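Reading time: 5 min

November, 4 pm. Posted by So-ying Yuen

Adhesive trial, continued. Redora starch paste against the Manzano ready-mixed. Same stock as last entry: single-wall kraft board, C flute, cut from the one pallet so the liner does not vary. Strips 50 mm wide, glued liner to liner, overlap 25 mm, long edge parallel to the flutes. The first set from last week was cut across the flutes by mistake and is in the scrap bin. Disregard any numbers written on those.

Paste preparation. Redora mixed from dry at the supplier's ratio, cold water first, then brought up slowly on the hot plate. It thickens late and all at once. First batch was taken off too early and stayed cloudy and thin; discarded. Second batch went to a clear gel and was held there ten minutes with the paddle at the lowest setting. Strained through the coarse mesh. Small amount of skin left in the mesh, not weighed. Manzano used straight from the tub after stirring. There was a layer of liquid on top of the tub which I stirred back in. Yatziri's note from the spring says to pour it off. I can find no reason in the data sheet for doing so, and the viscosity after stirring came out inside the printed range, so I left it in. If we disagree on this we should settle it before the next trial, as it will shift the solids.

Application. Drawdown bar, medium wire, one pass. Wiped between strips. Open time kept to under a minute for both. Pressed under the flat plate with the 4 kg weight. Flutes not visibly crushed on the cut ends. Left overnight in the conditioned room, then another day on the rack with air on both sides.

Peel results. Mean load at failure, grams, slow speed on the bench tester:

Redora, 825
Manzano, 802

The difference is smaller than the spread inside either set, so I do not consider these two separated. Failure mode is more useful than the load. Redora strips tore fiber along nearly the full overlap. The liner came away from the medium before the glue line let go, so the figure is largely a measurement of the board. Manzano strips tore fiber at the center and released clean along one long edge. The clean edge was always the one at the end of the drawdown. Bar is probably running light on that side. Checked the bar on glass afterward with a strip of blue dye in the paste and the film was visibly paler on the left. Wire is worn or the rod is slightly bent. Rod rolled on the surface plate, and there is light under it at one end. New rod ordered from Stovutport. Until it arrives, mark the left side on every strip.

Repeat with overlap reduced to 15 mm, Redora only, to try to get the failure into the glue line. Mean 728. Fiber tear still dominant. Shorter overlap is not going to do it with this liner. Options are a stronger liner, which we do not have in this weight, or testing in shear. I would go with shear. The fixture for it is in the bottom drawer under the old platens and needs one jaw face replaced.

Humidity. Conditioned room was drifting again in the afternoon. The chart shows a slow rise after lunch and then a step down when the compressor caught up. Board picks up moisture faster than the chart pen shows it, and the strips on the top shelf felt limp compared with the lower ones. I moved everything to the lower shelf and weighed three offcuts at intervals until they stopped changing. That took roughly two hours. Earlier entries allowed one. Suggest we write two into the method and stop arguing about it.

Folding. Separate from the peel work, but same board. Crease samples run with the narrow rule and the wide rule, both parallel and perpendicular to the flutes. Perpendicular creases are fine with either rule. Parallel creases wander. The rule drops between two flutes, finds the soft path, and the fold then follows the flute instead of the line. Worst case was off by a full flute pitch over the length of the panel. The wide rule is better because it always sits on at least one crest. There is some liner cracking on the outside of the fold with the wide rule, short, near the ends only. Dry board makes it worse. The three panels creased straight off the pallet, before conditioning, cracked the whole way along.

Crease recovery: folded to 180, released, angle read after one minute. Narrow rule springs back further. This matters for flaps, which have to lie down long enough for the paste to grab. Skisitz had the same complaint about their glued tabs and went to a double crease, two shallow lines close together. I have set up a sample of that but not run it. The spacing blocks need shimming first.

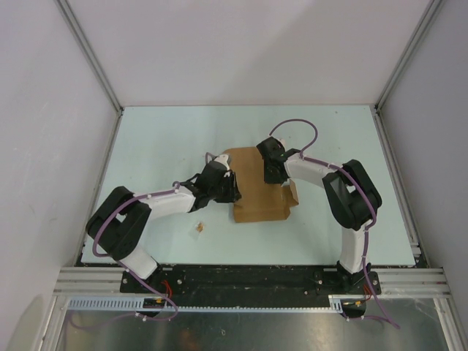 Does a starch-glued seam need to stay under pressure until it is fully dry?

Only until the paste has lost enough water to the liner to hold the joint closed against the spring of the fold. After that, drying goes faster with the weight off and air on both faces. Keeping it stacked tight past that point traps moisture in the flutes and softens the board next to the seam.

That hold time is the number I want for the flaps. Plan is to press folded samples, release at increasing intervals, and record the first interval at which the flap stays down. Both pastes, narrow rule, wide rule, double crease if the blocks are done. Fresh Redora each day, since the gel held over from yesterday had already started to weep and went on lumpy. It also smells. Empty the beaker.

Y.V. added, later: Pouring off the liquid was for the old tub, which had been frozen. Agree on stirring it in for this one. Agree on two hours. I do not agree that the rod explains all of the clean edge. The plate was rocking when I used it last, and if the pressure is uneven you would see the same thing. Put carbon paper under it before blaming the wire.

S.Y.: Carbon paper done. Lighter on the left as well. So both. Plate re-leveled with one shim at the back corner, second print even. Manzano strips to be repeated with the new rod, and the 802 should be treated as provisional until then. Redora figures can stand, as the board was failing first.

To do:
jaw face for shear fixture
shim spacing blocks
label the second tub with the date opened
chart paper, last roll is on the recorder now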